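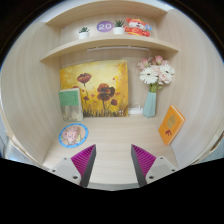

Went to the Grultorby open day in Corndale last week and figured I'd write it up before I forget the details. They had the hand-held gripper out for visitors, the kind a person carries through a task so an arm can learn it later. You pick a cubby, get a short briefing and then do pick and place for as long as the staff will let you. Mine was number 20, the one with the poppy painting on the back wall and the vase of flowers next to it. I got maybe ten minutes with it. The fingers are ribbed and they bend around whatever you close on, which feels strange at first because you squeeze and it keeps giving. Grip force was better than I expected. Parking was bad.
Posted by millrace_tom, Friday, December 6, 2024

benchdog44 wrote:
Which finger version was it? I went to the one they did in the spring and those were flat pads on a straight jaw. Dropped everything I touched.

millrace_tom wrote:
Ribbed, magenta, triangle shaped, with dark grey pads on the inside faces. Three screw positions on each mounting plate. I asked how long a set lasts and the guy at the desk said they swap them after 4,000 closes whether they look worn or not.

kestrel_lane wrote:
I was there in the afternoon. I thought the setup was too pretty. Flowers, a succulent on the shelf, little cartoon figure. It looks like somebody's desk in a catalog. My plant floor looks nothing like that and I would have liked to see one bin of oily castings. They sent me home with a brochure and a pen.

oxbow wrote:
Disagree with kestrel. Castings in a bin are a solved problem if you have the money. A book leaning on a side panel with a vase close by is harder. You have to come in at an angle and not knock anything over. I'd take that as a test over a bin any day.

kestrel_lane wrote:
Solved by who? We paid for a Zaklow bin picker two years ago and it still stalls on anything shiny. I have a guy with a broom handle standing next to it every second shift.

oxbow wrote:
OK, solved if it's set up right. Ours runs fine with a hood over it to cut the glare. Did they come back out after the install?

kestrel_lane wrote:
Once. They changed the lights and left.

pfennig wrote:
Did anybody see the Swati demo in the back room? That was the learned policy running on a real arm, no person holding anything. The sign-up sheet was full when I got there.

millrace_tom wrote:
Saw it. It ran the same kind of job, moving small items from one spot to another. They claim 80 percent on objects it was trained on and 70 on new ones. I watched for a good while and it missed more than that, but people were leaning on the rail and the table was shaking. I wouldn't hold them to it.

benchdog44 wrote:
I would. If a rail with people on it throws it off then a forklift going by will too.

pfennig wrote:
Fair. What was it bad at?

millrace_tom wrote:
Thin flat stuff. There was a round flat disc with a blue rim on my desktop and I had trouble with that one by hand too. You can't get under the edge, so you end up dragging it to the front of the desk and pinching it there. The arm kept pressing down on top of flat pieces and closing on nothing. The presenter said they need some 4,000 more runs of flat objects before the next release.

oxbow wrote:
Dragging to the edge is what our people do with gaskets. If you did it that way by hand then the arm ought to pick it up from your run.

benchdog44 wrote:
Only if they keep the run. At the spring one they told me visitor runs get thrown out.

millrace_tom wrote:
They had me sign a form saying they could use it, so I guess that changed.

kestrel_lane wrote:
I signed that too and didn't read it.

pfennig wrote:
Is there another open day before the end of December? I'd drive up again if I could get on the Swati sheet early.

millrace_tom wrote:
Not that I heard. The desk said to watch the mailing list. If you do go, use the lot behind the building – the front one was full when I pulled in and I walked a long way.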